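Rules for a Two-Arm Workcell: What We Wrote, What We Changed
Project report, Munar cell group

2 min read

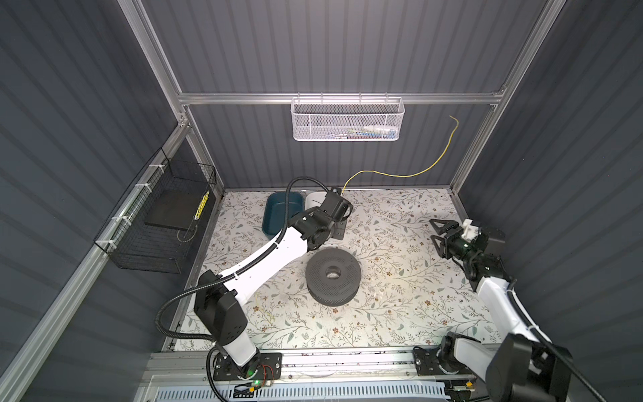 Hadiza Nwachukwu wrote back on our first draft that a rule people can't check in a few seconds will be skipped by October, and she asked us to go through the whole list again with that in mind. We did, and it got so much better!

Our task was to write good practice rules for a small enclosed cell with two arms on a shared rail track. We began by reading the safety sheets from our other courses, and most of them assume one big arm behind a fence. Two small arms reaching over the same mat is a different problem (and a really fun one).

The rule we argued over longest was the handover zone. Yufang wanted the middle of the mat open to one arm at a time, always. Radek wanted both arms allowed in if they moved slowly. We went with Yufang's version, plus an exception for real handover tasks, which need a second person at the stop button.

Cables came next. Our draft said "keep cables tidy," and that was the line Hadiza circled. The new text says every cable on a moving link must be tied at both ends of each bend, and the arm has to be driven by hand through its full reach before the first run of the day. Any loose end on a wall gets tied back or taken out.

Storage: baskets may hang on the frame rails, but small parts in them must stay below the rim. Trays and bowls go on the mat only if the task uses them.

We set the speed limit for new users at 400 mm per second and 900 for people who have passed the check-out. Regula Ortner thinks 900 is still too high with both arms running, and we haven't settled that.

We tried the checklist on classmates who had never used the cell, and 77 percent of their answers matched ours. Most of the misses were on the cable rule, so we want to add a drawing there. Radek has started one, and the wording for the stop button test still needs a second look from Edeltraud Rüegg.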